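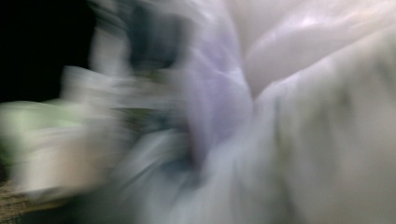
Desk Bin Liners: Fitting, Folding and Changeover
Gallery 8, Ristton Building Services
Compiled by Châu Cù. Updated April.

This gallery covers the lining of small round wastebaskets used at desks and work tables in the Ristton building. It is meant for the evening crew and for anyone who changes a liner between rounds. Large floor bins and recycling carts are in a separate gallery.

Liner stock
Standard stock is the Zallum white roll, order number 249. One carton holds 3000 liners and is kept on the lower shelf in the Mangundap supply room. Printed liners left over from other orders may be used up in desk bins. They go on the same way as the plain ones. Do not use them in rest rooms, where the liner has to match the bin type on the posting.

Fitting
Shake the liner open before it goes near the bin. Push the bottom seam down to the base with a closed hand and press outward against the wall. Trapped air lifts the liner off the base, and the first light items then sit high and fall over the rim. Pull one side up an inch, let the air out, and push it down again.

Folding the rim
Fold the top edge outward and down over the rim, the same depth all the way around. On a round bin, work from two opposite sides at once. Folding from one side only drags the far edge inward. If the liner is wide for the bin, gather the slack at one point, twist it once and tuck it under the fold. Leave the base of the bin clear so that a leak can be seen.

Fill level
Desk bins are changed at 95 percent of rim height, or at the end of the day if there is food in them. Bags and film packaging read high because they spring back after being pressed. Press once with the flat of the hand before judging the level. Check for cups first.

Plastic film
Thin bags, wrap and mailer sleeves make up most of the volume at the packing tables. They weigh almost nothing, so a full liner can be lifted by the rim without tearing. Static is the usual trouble: pieces cling to the liner wall and come back up with the hand. Pushing them toward the middle of the bin helps. Clean film can go to the Usarus collection on the ground floor if it has no labels or tape on it. Mixed film stays in the desk bin.

Changeover
Unfold the rim all the way around before lifting. Bring the edges together, twist, and tie low enough to leave a short neck for carrying. Wipe the inside of the bin if the base is damp. Fit the new liner before leaving the table.

Round bin, printed liner
White liner with small gray cartoon animals, some of them panda-like. Top edge folded over the rim, dark base showing below. Contents are crumpled plastic, including a pale purple bag in the middle.

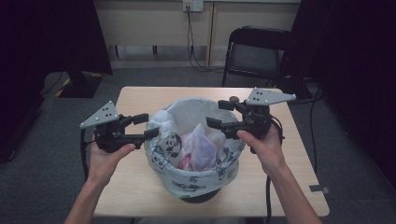 Can a liner be reused if the bin only had dry plastic in it?
One reuse is allowed at desk bins if the liner is clean and has no holes. Empty it into the floor bag, check the bottom seam, and fold the rim again. Liners that held food, tissues or liquid are always thrown out.

Related notes
Torn liners: if the tear is above the fold, turn the rim down farther to cover it. If it is below, double the liner and use both at the next change.
Loose rims: a liner that keeps slipping is usually too small for the bin. Take the next width up from the Mangundap shelf. Rubber bands are no longer stocked.
Stock count: write the remaining rolls on the card inside the supply room door when a carton is opened. Reorders for 249 go in before the last carton is started.

Previous gallery: Floor bins and carts
Next gallery: Supply room shelving
Photos: C. Cù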